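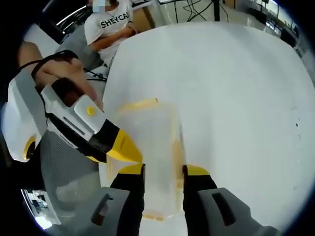
Tall container, yellow rim, on the white table.

# Plalter Tall Container, clear with yellow rim

The tall one in the Plalter line. See-through walls with a frosted finish, yellow rim up top, paler yellow at the base. Goes on a shelf, a desk, a packing table, wherever. Sold singly or by the case of 24.

**Item code:** PL-86-T
**Case pack:** 24
**Status:** in stock, ships from the Vesosov warehouse

## What it's for

Small loose stuff mostly. Cable ties, markers, rulers, brushes, wooden spoons, knitting needles, dry pasta if you want (food use ok, see below). Anything long that falls over in a normal bin. The walls let enough through that you can tell pens from paintbrushes without picking it up, but it's not glass clear, don't expect to read a small label thru it. Put the label on the outside.

We get asked a lot whether the frosting is a film. No. It's in the wall, won't peel. It does catch the light under bright overhead lamps.

## Sizes

Two heights in the line, same rim on both so lids swap.

| Model | Height | Lid |
|---|---|---|
| PL-86-S | short | sold separately |
| PL-86-T | tall | sold separately |

Full measurements are on the drawing sheet, ask and we'll email it. Drawing was redone in October, older copies show the old base. If yours says "rev 1" toss it.

## Lids

Shetty snap lid fits. Shetty screw lid does NOT fit, please stop ordering it for this, we have to take them all back. The Sarkine flat cover sits on top fine but doesn't seal, good enough for dust.

Snap lid goes on easier if you press one side first and work across. Stiff the first few times, loosens up.

## Colors

Yellow rim is the standard and the one we keep on the shelf. Gray rim and white rim are special order, full cases only, longer wait. No mixing colors inside a case. Rim color is part of the plastic, not painted.

## Cleaning

- Warm water, dish soap, soft cloth
- Top rack of the dishwasher ok, skip heated dry
- No scouring pads, they leave shiny spots in the frosting and those don't come out
- Label glue: cooking oil, wait ten minutes, wipe
- Dry upside down on a rack, water sits in the corner of the base otherwise

Not for the microwave. Not for the oven obviously. Freezer is fine empty or with dry goods, we wouldnt fill it with liquid and freeze it.

## Food use

Fine for dry goods. Tomato sauce and curry will stain it, and on frosted walls you'll see it. We don't take returns for stains.

## Stacking

Empty ones nest, leave the lids off. Full ones with snap lids will stack two high. Three is asking for it. For more than that get the Plalter shelf tray, it holds them in rows and has a lip on the front.

If they stick together when nested, twist, don't pull. Cold mornings in the garage they stick worse.

## Pricing and ordering

Single price and case price are on the current price list. Orders over 2000 pieces get quoted seperately, send us the quantity, rim color and ship-to and you'll have a number back the next working day. Orders in by 2 p.m. go out same day if it's the standard yellow.

Minimum for white or gray rim is one case of 24. Minimum for printed containers is 97 pieces. Print goes on the upper part of the wall only, one color, send the art as a vector file. No photos please, they come out muddy on frosted.

## Returns

Unused, in the case, within the month. Cracked in shipping, send a picture of the container and one of the box, we replace it. Don't mail the broken one back.

## Goes with

- Shetty snap lid
- Sarkine flat cover
- Plalter shelf tray
- Plalter stick-on label holders, pack of 24

Short version (PL-86-S) is out until the next delivery. Tall is fine, plenty of yellow. Email to get on the list for the short.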